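Cahier d'atelier — dossier Onden, février

Repris le plan de masse là où Chidubem l'avait laissé. La version du promoteur (Porkaso) compte 200 logements sur la parcelle nord, alors que la fiche du plan local en admet beaucoup moins si on applique la règle de hauteur le long du chemin creux. J'ai refait le calcul deux fois, à la main puis dans le tableur, et je retombe sur le même écart. À signaler dans la note, sans commentaire.

Maquette au 1/500 : le socle est collé, les courbes de niveau sont découpées jusqu'au ruisseau. Il manque le talus derrière l'école. Carton de 2 mm épuisé, j'ai fini avec du 1,5 doublé. Ça se voit un peu sur la tranche, à poncer.

Accès. Le dossier prévoit une seule entrée sur la route de Carvalho, avec un tourne-à-gauche de 18 mètres. J'ai reporté l'emprise sur le fond cadastral et elle mord sur le fossé, côté pair. Soit ils busent, soit ils décalent l'entrée vers l'est, et dans ce cas on perd les deux tilleuls. Rien dans l'étude d'impact là-dessus. Obinna pense que la question viendra d'elle-même en réunion publique, moi je préfère l'écrire avant.

Stationnement : 300 places annoncées dans la notice, mais le plan en dessine moins. J'ai colorié au crayon celles qui existent réellement sur le tirage A1, puis barré les doublons (les places devant les garages sont comptées deux fois). Tirage rangé dans le meuble à plans, deuxième tiroir.

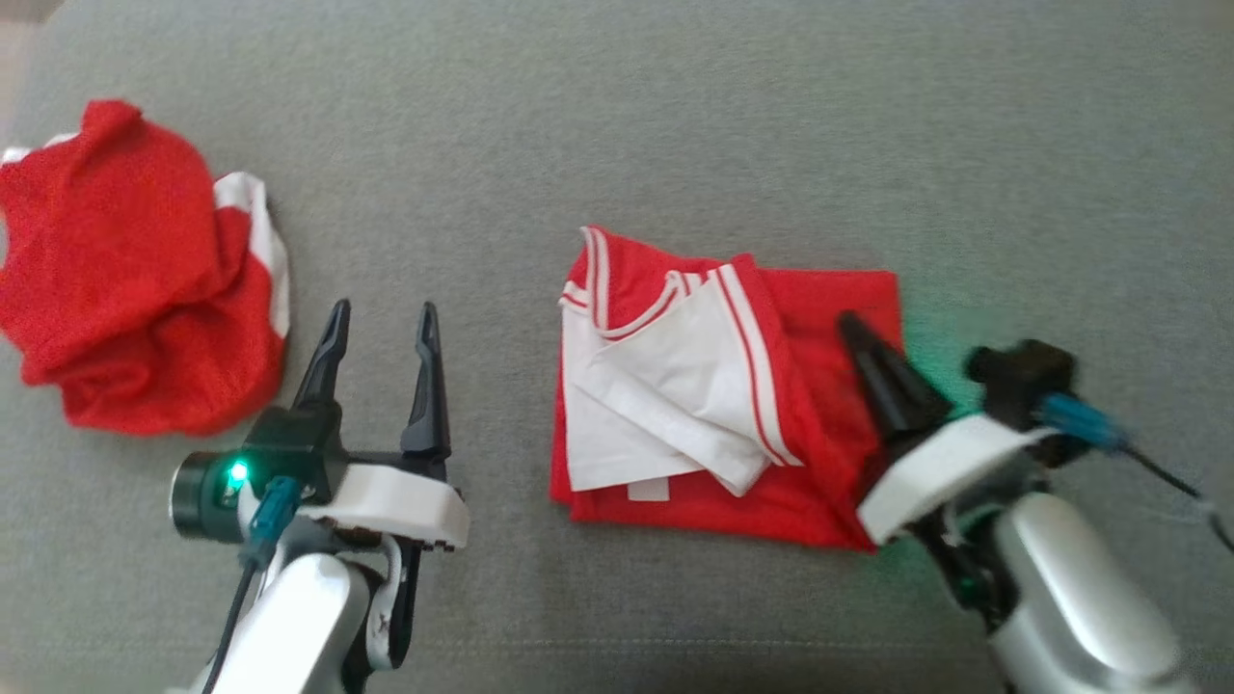

Les eaux pluviales maintenant. Le bassin est dessiné au point bas, ce qui est logique, mais sa cote de fond passe sous le fil d'eau du ruisseau en crue. Je n'ai trouvé aucune coupe. Demandé la coupe par courriel à Trimer, leur bureau d'études, réponse attendue. En attendant, sur la maquette, je laisse le bassin en pièce amovible.

Essai de volumes : blocs en mousse, un pour chaque immeuble. Première série coupée au fil chaud, trop vite, arêtes fondues. Deuxième série correcte en réduisant la tension. Noter le réglage sur le boîtier au feutre, on le cherche à chaque fois. Les immeubles C et D, vus depuis la place de l'église, passent devant la ligne de crête. Avec un niveau de moins, la crête réapparaît. Faire deux jeux de blocs pour pouvoir montrer l'un et l'autre.

Appel de Chidubem Garba en fin de matinée. Il est passé à la mairie consulter le registre. L'annexe sur les écoles n'y est toujours pas, le service dit l'attendre aussi. Il a pu relever la distance entre la dernière façade et la station de relevage : 200 mètres sur le plan de situation. À vérifier sur place, le plan de situation est ancien et la station a été agrandie depuis.

Discuté ensuite avec Obinna Ajayi du phasage. Porkaso veut livrer les logements avant la voie de desserte définitive. Il propose qu'on demande l'inverse dans l'avis. D'accord sur le fond, mais il faut une formulation qui tienne si le permis est découpé en deux. Il rédige, je relis.

À faire :
— coupe du bassin, relancer Trimer
— talus de l'école, recommander du carton de 2 mm
— deuxième jeu de blocs pour C et D
— reprendre le tableau du stationnement au propre
— photos de la maquette depuis la place, à hauteur d'œil, une fois les arbres posés

Colle néoprène presque vide, le pot neuf est sous l'évier.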